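Home | Notebook | Stock list | Bench bookings | Contact

27/02/2020

Glassware, wine glasses from the Borkau lot.

Opened the first carton this morning. Packing was paper sleeves with card dividers, and the dividers had gone soft on one side, so I moved the rest of the lot up off the floor. 3 cartons still sealed. Left the Tuncer order alone until Pascal Wendt confirms which stems they want.

Wiped the tabletop down before putting any glass on it. Plain water and a cloth, no polish. The polish we used in July left a film that came off on the feet of the glasses and I spent an afternoon cleaning it off again. 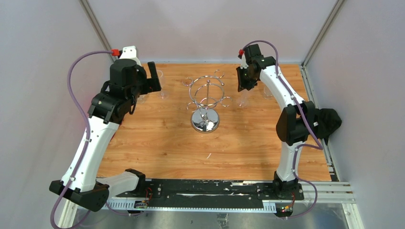
Four clear wine glasses on the wood top, gray panels behind.

Fingerprints show badly on these. Cotton gloves from now on, and hold by the stem — the bowls are thin. Checked the rims by touch and against the lamp. One from the carton has a small nick at the foot, set aside on the shelf with a tape mark. I don't think it is worth a claim but Pascal may want to tell Irnstead anyway.

Washing: 5 ml of the neutral detergent in 1000 ml warm water, rinse twice, upside down on the rack for 15 minutes, then a lint-free cloth. The old tea towels shed, so they go back to the kitchen.

To do: new dividers, more gloves in medium, ask Pornwood if the shallow trays are back in stock.

Workshop notebook | Contact the stockroom | Back to top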